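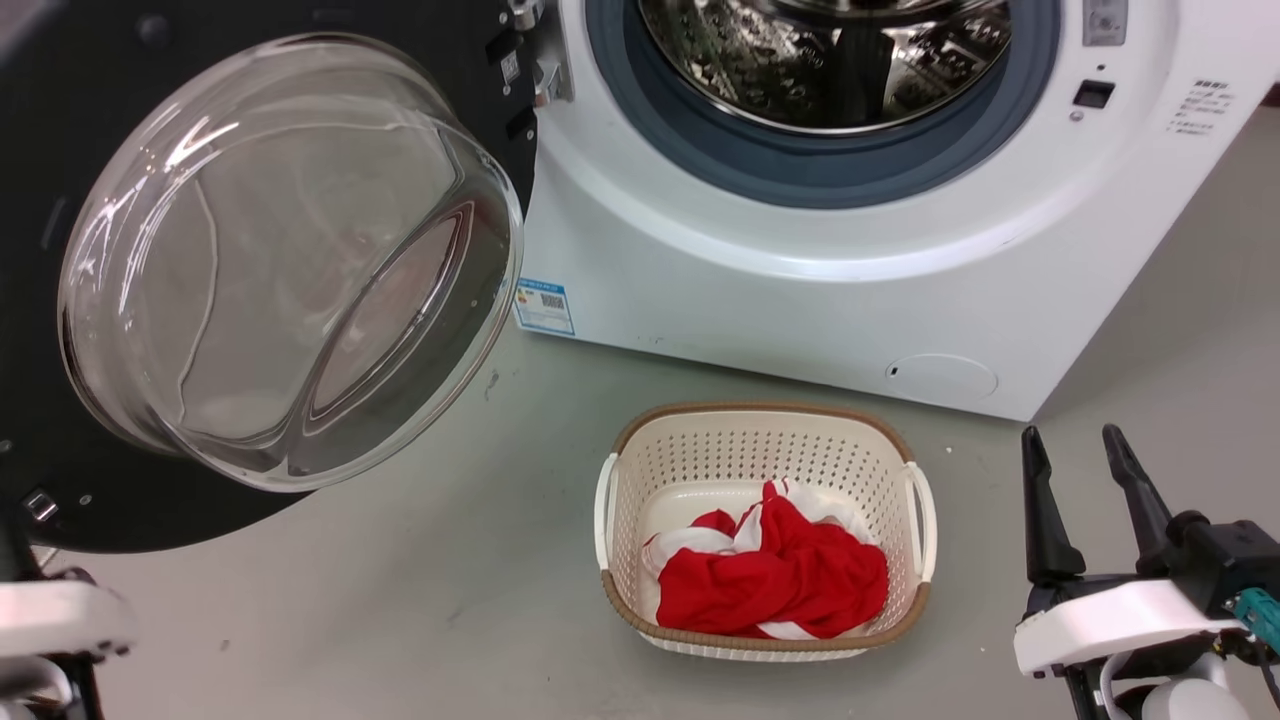
Mirnholm Panus Front-Loading Washer

If you do a load most days and would like to stop thinking about it, the Panus is the washer we usually point people toward. It has been in the Mirnholm range for years, we've sold it out of the Nilham store for most of that time, and it's the one a lot of our own staff have at home (which we take as a pretty good sign!).

The door is the first thing people mention. It swings out wide to the left, so you can park your basket right up against the front of the machine and pull everything straight down into it without chasing socks across the floor. The drum is perforated stainless steel, kind to knits and easy to wipe out, and the deep glass porthole keeps the clothes tumbling toward the middle where the water is. Behind it sits a good thick rubber gasket. Run a dry cloth around the fold of it now and then, and leave the door ajar between loads, and it will stay sweet for a long time.

Down at the lower right of the front panel you'll find the round filter cover. Please do open it every month or so. Lay an old towel down first, turn slowly, and you'll be surprised how many coins and hair ties come to light. The filter rinses clean under the faucet.

The washer wants a firm, level floor, and bare concrete is ideal. If yours is going on floorboards, ask us about the Ham anti-vibration mat, sold separately.

Quick wash: 15 minutes, for small, lightly worn loads
Drum: stainless steel
Door: left-hand swing, not reversible
Warranty: 2 years, parts and labor
Laundry basket: not included

Delivery is free within 15 miles of the store, and we'll gladly take your old machine away while we're there. Thursday is our regular delivery day. Call before noon on Tuesday if you'd like to be on that week's truck, and let us know about any stairs.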